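From: Pouran Jafarzadeh
To: restroom-automation list
Date: Nov 9, 2022
Subject: Re: [draft 4] acceptance rules for toilet cleaning tasks

On the Plestau draft, Joshi wrote:

> Section 8 is settled as far as I'm concerned. A run passes if the bowl
> and seat are clean at the end and the lid is down. We have 1,544 runs
> scored that way and I don't want to rescore them.

I do want to rescore them, or at least a sample. "Clean at the end" is a judgment made by whoever had the sheet that day. I read 101 of the score sheets last week and the word "clean" had no definition on any of them.

My first problem is residue. Blue cleaner on the back of the seat, up by the hinges, is still cleaner left on a surface people sit on.

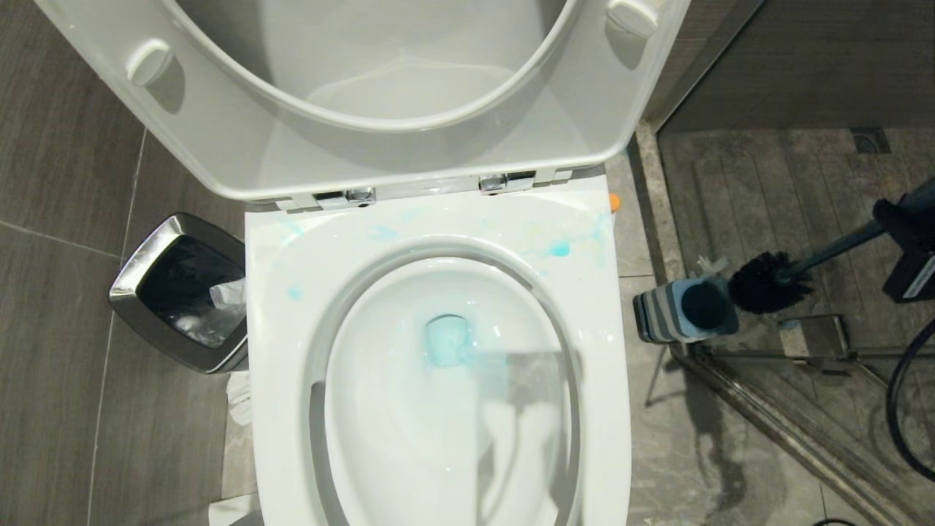

The draft lets a scorer look into the bowl and stop there. I'd like the seat, the hinge area and the flat part of the rim each scored on their own line, with the lid and seat both up for the rim check. If the rule can't say which surfaces count, I don't see what a pass means.

Second, the tools. A brush that has been in the bowl should go back in its holder before the robot touches anything else. The draft says "stow tools as appropriate." Appropriate to whom? Same goes for paper on the floor, which section 8 skips entirely. I'd accept a rule that leaves the floor out of scope, but then write it down.

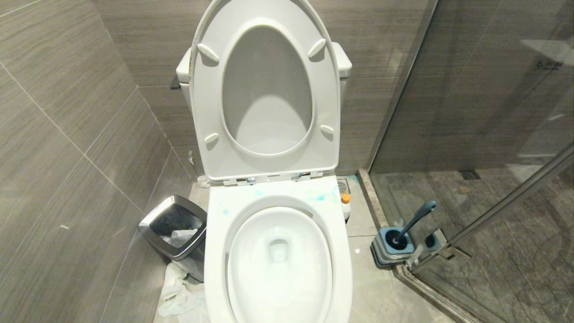 Rilley disagrees with most of this and told me off-list that separate lines will double the scoring time, that two scorers will still argue over a faint stain, and that a pass/fail call with a comment box has been good enough for the Brestix trials.

Maybe so. I have yet to see anyone read the comment box.

Third, contact order. Nothing in the draft stops a gripper from handling the brush and then the lid with the same pads. A person would change gloves. I'd like a wipe or a pad change written in as a required step - and if that's too much for this version, a warning in the text.

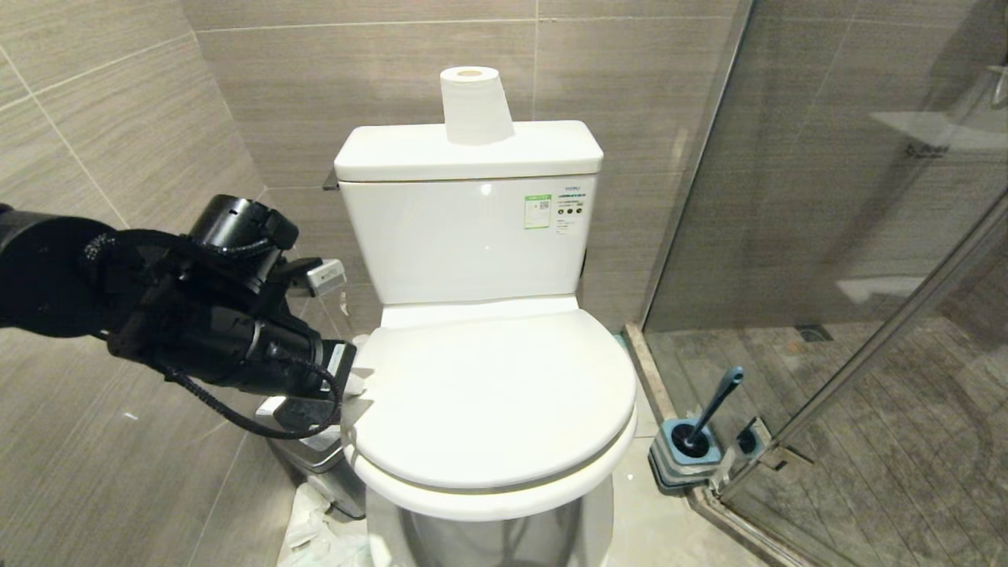

Gripper at the left side of the closed lid.

I'll send wording for the surface list before the November call. Until then please count me as a no on section 8.

Pouran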